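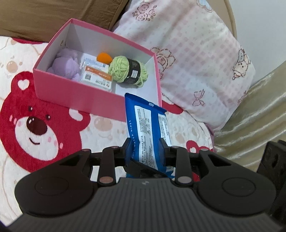 Zuleica Figueiredo 一上来就说，盒子装得好不好，晃一下就知道，别光顾着看俯视好不好看。她的意思是我上回记的那一大篇全在讲颜色怎么搭，粉盒子配绿毛线多好看云云，一句没提东西在里面会不会滚。行吧，这话我认，今天这一篇就老老实实记怎么装。

二月，下午两点多开始，地点还是 Marinho 那间靠走廊的屋子。桌上铺小熊脸的那条奶油色毛绒毯，盒子直接放在毯子上。毯子的好处是盒子底不会磨花，坏处是软，盒子放上去有点歪，你以为是东西没放平，弄了半天发现是毯子底下起了褶。以后开工前先把毯子抻一遍！写在这里给自己看，也给后面接手的人看。

先说盒子。粉色的，里面是白的，Peklow 那边订来的，单子号 817。我喜欢它里面是白色，东西放进去一眼就看得清，不像上一款黑内衬，深色的小东西一掉进去就得拿手摸。左端内壁上有两个穿绳的小孔，毛绒的东西靠着那一面放的时候要留意，绒毛容易往孔里钻，往外一抽就带出一撮。我今天试了两种办法，一是把毛绒件转个方向，让绒短的一面贴壁，二是先在孔的位置垫一小片纸。第二种稳，但是拆盒子的人会看到一片莫名其妙的纸，Zuleica 不喜欢，那就先用第一种。

然后是毛绒件，淡紫色那个，一团一团鼓鼓的，放最左边，让它同时顶住左壁和近身这一边。它最大的优点是可以压，别的东西不能压，所以缝都靠它来补。我一开始把它放中间，想着当个隔断，结果两头都空，晃起来哗啦哗啦的，特别难听。挪到左边以后好多了。顺便说一句，这东西从袋子里拿出来要放一会儿让它自己鼓起来，急着装的话当时看着正好，过一阵子盖子就顶起来了（上回那批就是这么返工的，我到现在想起来还心疼那一下午）。

扁的包装叠着放。白底浅蓝印字的那包在下面，白橙相间的长方形那包压在上面一部分，错开一点。为什么要错开呢，因为完全叠齐以后下面那包根本拿不出来，得把上面的先掀掉，手指粗一点的人会很烦躁，我就是那个手指粗的人。橙色那包上有二维码，一定朝上，Solar 的人收货的时候是要扫的，上次朝下，人家一盒一盒翻，回来一封很长的信，措辞倒是客气。至于字是正的还是倒的，我没管，Zuleica 问我要不要统一，我说先统一二维码朝上，字的方向等下一版再说，她“嗯”了一声，听不出来是同意还是不同意。

毛线球！我最想写的就是它。浅绿色，绕得很粗，一圈一圈交叉着，中间箍一条黑色的纸腰封，条码标签也在腰封上。这条腰封是好东西，有它毛线就不会散，但是它挡不住线头。右下边松出来一个线圈，我塞了又塞，塞进去它自己慢慢又出来，跟它较劲没有用。后来想想，松一个圈在外面也没什么，只要不被盒盖夹住就行，所以合盖之前用手背沿着盒口扫一遍，摸到线就拨进去。不要用剪刀，千万不要用剪刀，剪错一根整个球就没法卖了。

毛线球放在中间偏右，左边挨着那个橙色的圆东西，表面是哑光的，挺光滑。这两个放在一起互相顶着，比分开放要老实。我原本担心颜色会不会太跳，橙的配绿的，外面又是粉的，盯着看了一会儿觉得还挺高兴的，像夏天。（好了好了，不讲颜色了。）

毛线的右边和靠近身这一侧，盒底还露着一块白的。这块地方我和 Zuleica 争了一下。她要填满，说空着就会滚；我想留着，因为湿巾还没安排位置。湿巾是深蓝的一长条，软的，背面一大片白底小字，边上竖着印了 WATER WIPES。它这个长度很尴尬，平着放占掉半个盒子，竖着放又要露头。今天试过的放法记一下：

平放在最底下，上面再摆别的。稳是稳，可是最上面的东西全部垫高，盖子合不严，而且湿巾被压着我总不放心，封口那一头尤其。不推荐。

贴着远处那面长边立起来。看着整齐，可是一碰就往前倒，倒下来正好砸在橙色包装上。也不推荐，除非前面有东西挡。

从近身右角斜着进去，封口朝上，先让一头落到底，再慢慢放倒，压进毛线右边那块空地。目前最顺手的就是这个。放的时候手捏中段，别捏封口，封口那道压纹是硬的，会刮到盒沿的粉色面，刮一下就是一道白印，擦不掉。我拿一个报废的盒子试过，用橡皮擦，用湿布擦，都没用。

另外提一句字的问题：湿巾背面那一大片说明文字要不要朝上？我觉得正面朝上好看，Zuleica 觉得背面朝上有用，人家拿起来就能读到成分。我们暂时没定，先按她的来，反正翻个面也就一秒钟的事。

分量这边，称了一个装完的，连盒带盖 817 那个单子上写的上限是够的，没超。体积上最紧的是毛绒件，其次是毛线。如果 Zutura 下次送来的毛线还是这种粗的，就得考虑把橙色那个圆的换到左边去，跟毛绒件挤一挤。我不太想换，因为换过去以后右边就空了，又得拿纸填，填纸这件事我是真的烦，碎纸屑粘在绒上要一根一根摘。

数目先记着：这一批 Solar 要 200 盒，毯子上能同时摊开的盒子不多，所以还是一个一个来，不要贪快。毛线库存昨晚对过，账上 2,777，跟架子上对得上，难得。粉盒子剩 53 个能用的，远远不够，要跟 Peklow 催，我下班前写信。问他们能不能把绳孔往上挪一点点，这样毛绒件就碰不着了，估计他们会说要重新开模，问一下总不会少块肉。

晃盒子的结果也写一下，毕竟是 Zuleica 点名要的。左右晃，没声音。前后晃，橙色那包会滑一下，能听见，但是打开看位置没怎么变。倒过来再翻正，毛线球换了个面，条码跑到侧边去了，别的还好。倒过来这个测试有点过分，谁会把盒子倒着拿呢，不过快递的事说不准，那就留着这一项，每批抽几个做。

还没弄完的：
盖子合上以后要不要绑绳，绳子颜色没定，我倾向白的。
二维码那包的供货日期要再确认一遍，手头这包和下一批的包装可能不一样。
毯子该洗了，绒里全是紫色的毛，洗之前先拿胶带滚一滚，不然洗衣机又要堵。
湿巾的正反面，等 Zuleica 看完样盒再说。

五点四十收工。样盒放在架子第二层，没合盖，让毛绒件鼓一晚上，明早来了先看它有没有顶出盒沿，再决定要不要往下压。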